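Section 4: Setting Up an Oral History Session with the Obura Field Recorder

Read this section before your first interview. Reading it during your first interview is a tradition at many county archives, and the recorder picks up page turns very well.

What you need

The Obura recorder, its charging cable and the two clip microphones
The Plavow catalog program, installed as described in Section 2
A signed release form for each person who will speak
A room with a door

Projects working under the Calletti community heritage grant must also have their session number. It is on the cover letter that came with the award, on the second page, under the paragraph about tote bags.

4.1 Before the speaker arrives

1. Charge the recorder overnight. The light turns green when the battery is full. It also turns green for a moment when you plug it in, which has misled better people than us.

2. Press and hold MENU until the screen shows the date. Set it. A recorder left on its factory date will file your great-aunt's memories of the cannery strike under a year before the recorder was built, and Plavow will believe it.

3. Enter the session number. Use the number only. Don't add the speaker's name, your initials or the word FINAL.

4. Open the Storage screen and check the free space. You want at least 600 minutes showing. Interviews that were going to take an hour have a way of reaching the Korean War at minute fifty.

5. Turn off the refrigerator if there is one in the room, and put your car keys inside it. You will then remember to turn it back on.

Caution: Do not unplug anything in a church basement without asking. Some of those cords have been in the wall since the building was dedicated and have opinions.

4.2 Placing the microphones

6. Clip one microphone to the speaker, about a hand's width below the chin. Clip the other to yourself. Necklaces, lanyards and name badges all make noise, so move them aside or ask politely whether they can come off.

7. Plug the speaker's microphone into the left socket and yours into the right. Plavow labels the left channel NARRATOR and the right channel INTERVIEWER. If you swap them, the transcript will show a retired mail carrier asking all the questions and you supplying the reminiscences.

8. Set the recorder on the table between you, screen up. A folded dish towel under it will soften the sound of coffee cups.

9. Ask the speaker what they had for breakfast, and watch the level bars. They should reach the middle of the screen. If they touch the right edge, turn the GAIN wheel down one click at a time. If the answer to the breakfast question runs past two minutes, you have a good narrator and should start recording.
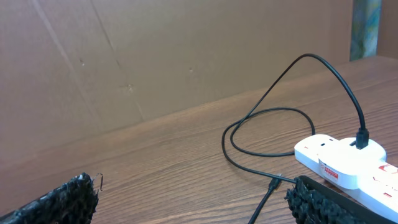
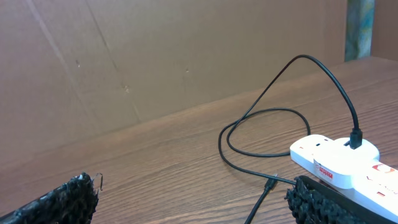

Kibet Mfaume wrote in after the first edition to say that step 9 had cost him the best story of the whole project. His narrator answered the breakfast question with a full account of the 1950s diner where she had learned to cook, including the fire, and he was still adjusting the wheel. He suggested that everyone press RECORD before asking about breakfast and trim the eggs later. We have tried it his way, and he is right. Please treat step 9 as if it said so. The printer charges us for changes to numbered steps.

4.3 Recording

10. Press RECORD once. The screen shows a blinking red dot, which means the recorder is waiting. Press RECORD again. The dot stops blinking, which means it is recording. Yes, it should be the other way around. We have written to them.

11. Say the session number, the place, and the full names of everyone in the room. Include the spouse who is "just going to sit over here and not say anything." The spouse will be correcting dates before long.

12. Ask your first question, then stop talking. Silence is not a fault in the equipment. Count slowly to ten in your head before you step in.

13. To mark a spot you will want to find again, tap FLAG. You can set up to 19 flags in one session. After that the button still clicks pleasantly but does nothing.

Note: If the speaker asks to go off the record, press PAUSE and turn the screen so they can see it. Don't just promise. When you start again, say aloud that you have resumed.

Caution: Closing the battery door with any force while recording will end the file. So will dropping the recorder, and so will one particular make of hearing aid charger that we are still trying to identify.

4.4 Ending the session

14. Press STOP and wait for the word SAVED. This can take a minute after a long interview. Most narrators tell their finest anecdote during this minute. Keep a pencil handy.

15. Have the speaker look over the release form again and initial any restrictions. A speaker may close all or part of the interview for as long as they like.

16. Connect the recorder to your computer and open Plavow. Choose Import, then Copy. Do not choose Import, then Move. Move erases the recorder first and checks its work second.

17. Play the first and last minutes of the copied file through headphones. If you hear both voices, write COPIED on the session sheet. If you hear only the refrigerator, go back to step 5.

18. Send one copy to the Fovel regional storage server and keep one on a drive in your own building. The Fovel upload window closes at 6 p.m. and does not open on Sunday. Files larger than 800 MB must be split, and Plavow will offer to do this for you. Let it.

4.5 If something goes wrong

The screen says CARD?
Take the memory card out and put it back in, label side up. The question mark is part of the message and does not indicate doubt.

One voice is much quieter than the other
Check the clip first, then the plug. If both are fine, the speaker has turned to face the window. Move your chair.

Steady buzzing
Move the recorder away from the lamp. If there is no lamp, move it away from your phone.

The file has yesterday's date
See step 2. Correct the date in Plavow under Session Details and leave a remark in the Notes field saying that you did. Future researchers will forgive a wrong date more easily than two different ones.

The speaker would like to start over
Start over. Keep the first file anyway unless they ask you to delete it, and give both files the same session number with an A or B at the end.

Transcripts are covered in Section 5. Leave the recorder on its charger until then, and go get your car keys.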